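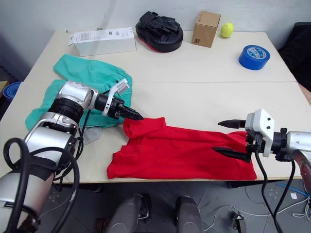

April, folding bench, after lunch

Red shirt again. It folds like wet newspaper and has opinions about its collar. Teal one is next, and I expect worse from that waistband.
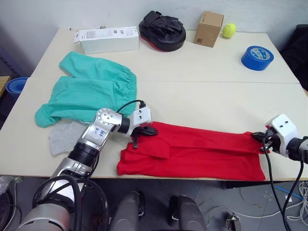

Gwendolyn Thibodeaux, bench lead

Back row stays by the wall – box, mitt, tennis ball. Whitlock wants it cleared. Whitlock can come and clear it. Gray sock goes last, toe to cuff,

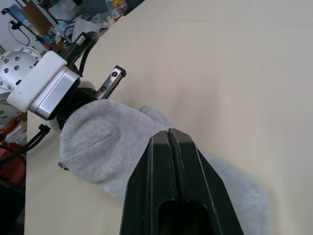 and no balling, whatever they do at Cludbridge. Still 2 tables short of a proper bench.
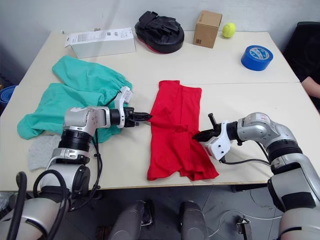
Red shirt bunched up, teal to its left.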